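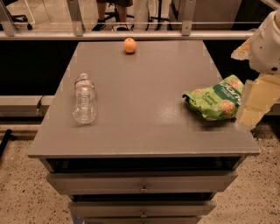

The Surnberg furniture works opens its doors twice a year, once in February and once in August, and I finally got a place on the summer tour. It was on Monday, 4th August, and it was already hot when the bus dropped us at the gate in Rirnau. The works moved out there when it outgrew the old site by the river. The name stayed the same.

Tickets cost nothing but you have to book. There were 30 places on the morning tour and 40 on the afternoon one. I went in the morning, which I would recommend, as the finishing shop stops for lunch and the later group only gets to look at it through the window.

We started in the timber yard. The boards are stacked with thin strips between them so the air can get through, and each stack has a card with the date it came in. Most of the wood is beech, with a smaller amount of ash and oak. Our guide said the beech comes from the Šindelář sawmill, which has supplied the works for as long as anyone there can remember.

From the yard you go into the machine hall. It is loud, and the ear protection they hand out is needed. The part I liked best was the steam bending. A chair back goes into the steam chest as a straight piece and has to be clamped around the form very soon after it comes out. Two people do this together without talking. We watched four go through, and one of them split along the outside of the curve and went on the scrap pile. The guide said beech bends better than the other two but there is always some waste.

Upstairs is the assembly floor, where they put together the Endance chair. It is the one most people know, with the low arms and the woven seat. They make 375 of them in a normal month and hope to reach 400 by the end of the year. The seats are still woven by hand in a side room with good north light. Visitors can try a few rows on a practice frame. Mine came out loose and had to be undone.

The shop at the end sells seconds — mostly small marks in the finish — and they go fast. By the time our group got there, the chairs were gone and only stools and offcuts were left. I bought a bag of ash offcuts for turning.

The tour takes two hours and there is a lot of standing. The stairs to the assembly floor are steep, but there is a freight elevator if you ask at the desk. Parking is across the road. The bus back to the station leaves from the same gate, every half hour until six.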